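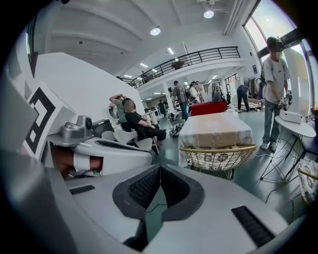
Review of the Trirero hand-held gripper kit
Project report by Manolis Economou and Leonilde Cardoso

1. Why we did this

The Trirero kit is sold by Tosetti as a way to record hand movements for training a robot arm without owning the arm. The product page says a beginner can record "clean, usable demonstrations from the first hour." Our department was thinking of ordering a set, and we were asked to find out if that claim holds up. We had our doubts before we started and we still have most of them.

2. What we did

We used the kit for 7 sessions in February. The task was the same each time: pick up a small part, move it to a tray, let go. Leonilde did most of the recording and Manolis ran the upload software and kept the log. We saved 1091 clips in total, including the bad ones.

3. Results

Setup was slower than promised. The quick start guide skips the step where the two hand units are matched to each other, and we lost most of Thursday to it. Support did answer our email, but the answer was a link to the same guide.

The software gives every clip a quality score out of 100. We don't trust this number. Clips where the part was dropped often scored higher than clips where it landed in the tray. As far as we can tell the score is about how well the position was tracked and says nothing about the task. The sales material never mentions that.

We then went through 250 clips by hand. Many of them started too late, after the part was already picked up. Some of that is our own fault, as the start button is easy to press twice.

The textured finger pads were the best part of the kit. They held small parts well and we had no complaints there. Wrists did get tired, and Leonilde's clips from the end of a session are clearly shakier than her early ones.

4. Compared with the other option

Henriques sells a simpler kit with no scoring software. We only had a short demo of it in Gavville, so we can't say it is better. It did take less time to start.

5. What we recommend

Do not order the full set yet. Ask Tosetti for a longer loan and a written explanation of the score. If the department buys anyway, plan for someone to check the clips by hand, and put those hours in the budget.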